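Home | Builds | Opinion | Workshop hours | Contact

Buy the boring kitchenware

People who build robot arms at home spend months on the arm and an afternoon on what the arm is meant to pick up. I think that is the wrong way round, and the arm in our shared workshop at Dekbridge has made me surer of it.

The usual advice is to start with foam blocks. They are light, they don't break and they all have the same square sides. A build that can stack foam blocks can stack foam blocks. It tells you little about a saucepan, where the weight sits at one end and the handle sticks out at the other. A clear glass lid is harder still, as cheap cameras look straight through it.

We run two grippers over a sheet of brown paper, with mugs on a stand, a pan, plates and a nest of dry noodles. I bought most of the crockery second-hand one Saturday for less than 50 pounds. The controller boards cost more than that, and I learned less from them.

Kirsten Mikkelsen, who shares the bench, disagrees. She says real objects hide mistakes in the build, and that a beginner with a loose joint will blame the mug. She has a point. Our first wrist joint had 3 mm of play and I spent five evenings adjusting the software before I put a ruler on it. I would still say test the joint on its own, then go straight to the kitchen things.

What I would not do is buy a matched set – same colour, same shape, same maker. No cupboard looks like that. Ours certainly doesn't. 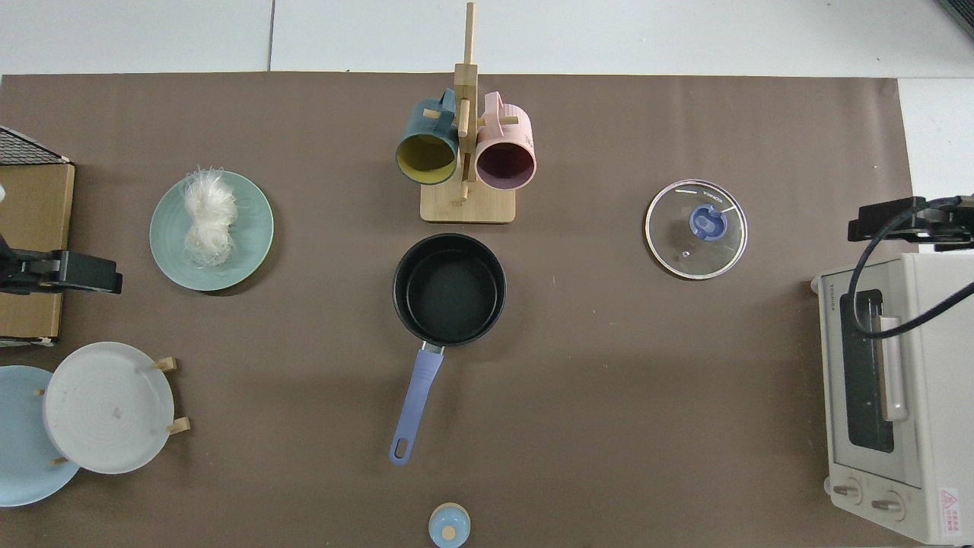

Photo: K. Mikkelsen / Dekbridge shared workshop

Our bench as it is used now, with the noodles on the green plate and the lid beside the pan.

Contact the editor | © Dekbridge Workshop Notes | Back to top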